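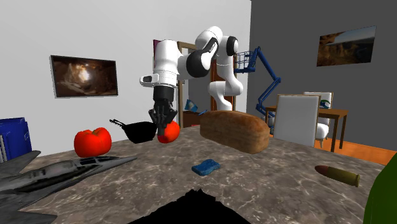
When is the open day?
In September, with doors open from 10 am until 3 pm.

Minutes, open day planning meeting, Proltura
Chair: Colette Rey
Apologies: the Kruger office

1. Previous minutes
Accepted with one change. The budget line for signage should read $1,489.

2. Program
The morning starts with a talk on how the arm is trained in simulation, followed by the simulated tabletop run on the big screen. The run has the arm reaching for a tomato among other items, including bread, a frying pan and a sponge. Colette asked that the presenter tell visitors it is a rendered scene before it starts. Agreed.

The live demonstration follows at 11 am and again at 1:30 pm. Jesent will supply the arm and an operator for both sessions.

3. Visitor numbers
149 people have registered. Two school groups have not confirmed. Registration stays open until the hall limit is reached.

4. Safety
A barrier will go around the live arm. The operator keeps the stop button within reach at all times. Children under 12 must be with an adult. Colette to send the site rules to both schools.

5. Costs
Hall hire and catering come to $4,000. The quote from Pado for screens and sound is $1,703. It was accepted, provided set-up is finished by 8 am.

6. Other business
The parking map is out of date and needs the new rear entrance on it. It was asked whether visitors could operate the arm themselves. Left for the next meeting, after Jesent has replied.

Meeting closed 4:40 pm.

Filed under: Meetings & Minutes, Robotics, Open Day
2 comments | 6 shares
Contact the Proltura office | © Proltura | Back to top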